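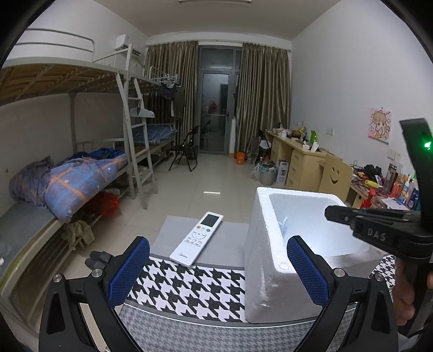 2020년 11월 10일 화요일. 국방예산 수업 발제 준비

아침에 일어나서 발제문부터 다시 읽었다. 어젯밤에 쓸 때는 말이 되는 것 같았는데 읽어보니 앞뒤가 안 맞는 데가 많다. 첫 단락에서는 병력 규모를 줄여야 한다고 해놓고 셋째 단락에서는 예비군 동원 기간을 늘리자고 썼다. 둘 다 주장할 수는 있지만 연결하는 문장이 없다. 첫 단락을 통째로 지웠다.

오전 수업은 온라인이었다. 솔리다드 프루잇 선생님이 조달 사업의 비용 증가를 설명하셨다. 교재에 나오는 가상 사례가 아니라 본인이 예전에 자문했던 라브브리지라는 정비창 이야기였다. 장갑차 정비창을 옮기는 사업이었는데, 처음 계획서에는 이전비만 있고 이전 기간 동안 정비를 못 하는 차량에 대한 비용이 빠져 있었다고 한다. 대기 차량이 572대까지 늘었고 그때서야 외부 업체에 위탁 계약을 냈다. 선생님은 이 숫자를 두 번 말씀하셨다. 시험에 나올지도 몰라서 적어두었다.

내가 질문을 하나 했다. 왜 부대에서 미리 말을 안 했느냐고. 선생님은 말은 했는데 보고서 부록에 들어가 있었다고 하셨다. 본문은 17쪽이고 부록이 훨씬 길었다고 한다. 결재하는 사람은 본문만 읽는다. 그래서 내 발제문도 부록에 넣으려던 유지비 표를 본문으로 옮기기로 했다.

점심은 학생식당에서 먹었다. 된장국하고 제육. 줄이 길지 않아서 금방 먹고 나왔다. 민호 선배를 만나서 조금 이야기했다. 선배는 미국 대선 이야기를 계속했다. 정권이 바뀌면 주한미군 분담금 협상이 어떻게 되느냐가 관심사인데, 나는 지금 단계에서 뭐라고 말하기 어렵다고 했다. 선배는 협상이 빨리 끝날 거라고 했고 나는 금액보다 협정 기간을 몇 년으로 잡느냐가 더 궁금하다고 했다. 결론은 안 났다. 선배가 커피를 샀다.

오후에는 도서관에서 자료를 찾았다. 발제 주제는 육군이 새 장비를 사는 돈과 있는 장비를 유지하는 돈을 어떻게 나누느냐이다. 찾다 보니 대부분의 글이 새 장비 쪽에 몰려 있다. 무인기, 장거리 포, 신형 전차 같은 것은 논문이 많은데 부품 재고나 정비병 교육에 관한 것은 얼마 없다. 오래된 학위논문 한 편을 찾았는데 표가 흐리게 복사돼 있어서 숫자를 읽는 데 시간이 걸렸다. 읽을 수 없는 칸은 비워두었다. 짐작으로 채우면 나중에 곤란해진다.

논문에서 쓸 만한 부분은 정비 인력에 관한 장이다. 숙련된 정비 부사관이 한 명 나가면 같은 수준의 사람을 다시 키우는 데 여러 해가 걸린다. 장비는 예산이 붙으면 다음 해에 살 수 있지만 사람은 그렇지 않다. 예산이 깎일 때 교육비를 먼저 줄이면 효과가 늦게 나타나고, 나타났을 때는 줄인 사람이 이미 다른 자리에 가 있다. 이 대목을 발제문 가운데에 넣었다.

9월에 냈던 중간 보고서도 꺼내 봤다. 그때는 국방비를 총액으로만 봤다. 총액이 늘었으니 대비태세가 나아졌을 거라고 썼는데 지금 보면 근거가 약하다. 인건비와 급식비가 오른 만큼 빼고 나면 훈련에 쓰는 돈은 따로 봐야 한다. 선생님이 빨간 글씨로 "어느 항목이 늘었는가"라고 적어두셨는데 그때는 그냥 넘어갔다. 이번에는 항목별로 나눠서 표를 다시 만들었다. 운영유지비 칸을 세 개로 쪼갰더니 표가 한 쪽을 넘어간다. 글자 크기를 줄일지 표를 나눌지 아직 못 정했다.

저녁 먹고 같은 조 지현이와 통화했다. 지현이는 반대 입장을 맡았다. 새 장비를 먼저 사야 한다는 쪽이다. 오래된 장비는 해마다 유지비가 더 들기 때문에 계속 고쳐 쓰는 것이 절약이 아니라는 주장인데, 들어보니 맞는 말이다. 내 쪽에서 답하려면 언제까지 고쳐 쓰고 언제부터 바꿀지 기준을 내놓아야 한다. 둘이서 한참 이야기하다가 발제 순서만 정했다. 내가 먼저 하고 지현이가 뒤에 한다. 각자 시간은 질의응답까지 합쳐서 40분이다.

통화 끝나고 기준을 써봤다. 첫째는 부품을 더 만들지 않는 장비, 둘째는 정비에 드는 날이 운용하는 날보다 긴 장비. 이 두 가지에 들면 교체 쪽으로 넘긴다고 적었다. 너무 단순한가 싶지만 복잡하게 쓰면 발제 시간 안에 설명을 못 한다. 지현이한테 메시지로 보냈더니 둘째 기준은 자료가 있느냐고 물었다. 없다. 내일 선생님께 여쭤봐야 한다.

집에 전화를 했다. 어머니는 김장 날짜를 잡으셨다고 한다. 나는 발제가 끝나야 갈 수 있다고 말씀드렸다. 동생은 입영 신청을 내년으로 미룰 생각인 것 같다. 나한테 의견을 묻길래 학기를 마치고 가는 편이 복학할 때 편하다고만 했다.

내일 할 일. 표 정리, 참고문헌 형식 맞추기, 선생님께 메일 보내기. 빌린 책 두 권은 반납일이 지나기 전에 연장 신청을 해야 한다. 발제문 마지막 단락은 아직 안 썼다.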